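June 21, 2022

Right, equipment list. I've been putting this off since February and the request has to go up before the financial year rolls over, so today was meant to be all paperwork. Naturally I spent the morning at the bench instead (arms on, tape measure out, second coffee going cold) because I can't price cable without looking at where it has to go.

Main thing I came away with: the cabling at the gripper end needs its own line in the budget. Last time I lumped it in with "sundries" and sundries got cut in half. The plugs sit right up by the finger and the lead goes off sideways across the table. I want it tied down along the arm before we even think about proper pick-and-place work.

The other thing is light. The glare off the left side of that tabletop is fierce – the wood just goes to cream in the wrist view and the grain vanishes. I had a matte mat down as a "nice to have" and I've now bumped it up to the must list. Cheapest thing on there, too!

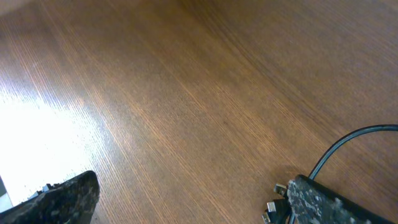

## What I've got priced so far

**Cables and plugs.** Flullstead does a soft silicone USB lead at $18 a metre. Dearer than the stuff we use now, but the sample I bent around my thumb for a week didn't take a set. I'd buy right-angle plugs at the same time. Straight ones stick out and catch on everything, and I'm sick of re-seating them.

**Spare servos.** Still arguing with myself. Oltulik is quoting 12 weeks from order, and that's the bit that scares me, a lot more than the price. If an elbow servo goes in the middle of a run we're down to one arm for most of a term. I reckon we hold spares for the elbow and wrist on each side and take our chances with the bases. Need to check whether Oltulik will let us split the delivery without charging freight twice.

**Finger covering.** Whatever happens, same material on both grippers. No mixing. Put the part code on the order form this time, you goose.

**Matte mat.** Any colour that isn't shiny. Charcoal would be my pick, but then the fingers are dark as well, so maybe a mid grey or a dull green. Get offcuts and try them under the wrist camera before buying the full width.

**Blind for the window side.** Separate bucket of money (building, not equipment) so it doesn't belong on this form. Writing it here so I don't forget to ask.

## Cable management, or the lack of it

I brought the grippers in close over the middle of the table to see how much slack we'd need, and the leads all bunch up in a big knot above them. Two USB plugs dangling off it. There's one long run that drops out of the tangle, goes under the right wrist and heads off down along the white link, and that's more or less the route I'd want everything to take, only clipped.

So the question is clips or sleeve. Laxdal sells a split braided sleeve that you can open back up when you need to swap a lead, and their catalogue has little saddle clips as well. Sleeve looks tidier. Clips are cheaper and I can print them if I have to. My worry with sleeve is stiffness at the elbow: the arm shouldn't be fighting its own wiring every time it folds. I'm leaning towards sleeve on the straight sections and a free loop at each joint, and I've costed it on that basis.

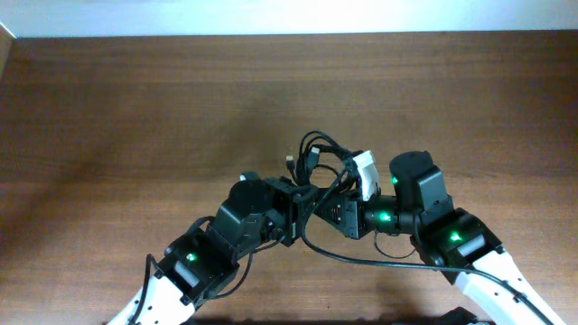 Pencilled in the margin after lunch, from the next bench over: don't bother with sleeve at all, put the money into a small powered hub from Wornine mounted on the table between the arm bases, then run one short lead up each side and you've halved the mess before you've bought a single clip.

Annoyingly good point. I'd only been thinking about what to do with the cables we've got and hadn't thought about having fewer of them. A hub means another power brick under the bench, though, and I'd want to know it can cope with the cameras all running together. Wornine does loan units, I think? Will ring and ask.

## To do before it goes up

- Ring Wornine about a loan hub, ask what it can supply per port
- Oltulik: split delivery, and does the quote hold past the end of the month
- Measure the lead runs again with the arms folded (I only did them stretched out)
- Mat offcuts
- Move sleeve to the "if funds allow" section, leave clips where they are
- Ask about the blind

Form itself should take me around two hours once the prices are in. Quote printouts are in the blue folder, top shelf, behind the solder.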